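Household Objects Wanted, and People to Put Them Away

Gavico is looking for 20 people to spend a Saturday morning in June tidying tables that we have spent the previous evening messing up. You will be paid. You will also be given lunch, provided you consider a sandwich lunch, and we do.

The study is called Ekus. It's about what people do with the small stuff that collects on a table: the bowl that holds keys one week and onions the next, the pen that lives in a cup, the little box with one drawer and no clear job. Everyone has a system for these things. Most people can't explain it, and a good many get touchy when asked. We would like to watch you use yours.

Each session runs 3 hours with a break in the middle. You'll be given a table, a collection of objects and no instructions to speak of. Put things where you think they go. Stack them, fill them, hide them in each other. Then we'll mix it all up and ask you to do it again, which is the point where tempers have been known to fray.

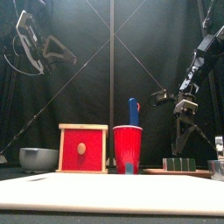

You don't need to be tidy. We had plenty of tidy people last time and they were lovely, but they all finished early and then straightened the chairs. What we're short of is people who own a junk drawer and can find the scissors in it. Pilers, stuffers and those who believe a cup is a perfectly good place for a marker are warmly encouraged to apply.

You do need to be 18 or over, able to stand for part of the morning, and willing to talk out loud while you work. Muttering counts. Swearing counts too, within reason. Please don't apply if you live with someone who has already signed up – we tried a married couple once and it became a different kind of study.

We're also borrowing objects. If you have a container at home whose purpose you've never settled, bring it along. Small drawers, odd trays, sponges that are too nice to use and lidless anything are all good. Each item gets a label with your name and goes home with you at the end of the day. Nothing sharp, nothing alive, and no more snow globes, thank you.

Sessions are held in the Taheri building, second floor, at the end of the hall. The elevator works but takes its time. Parking is free on the street on weekends.

To apply, write a few lines to Behrouz Hassanpour at the Gavico front desk and tell him what's on your kitchen table right now. Don't clean it up first. He reads every reply and will get back to you within a week with a date and a form to sign.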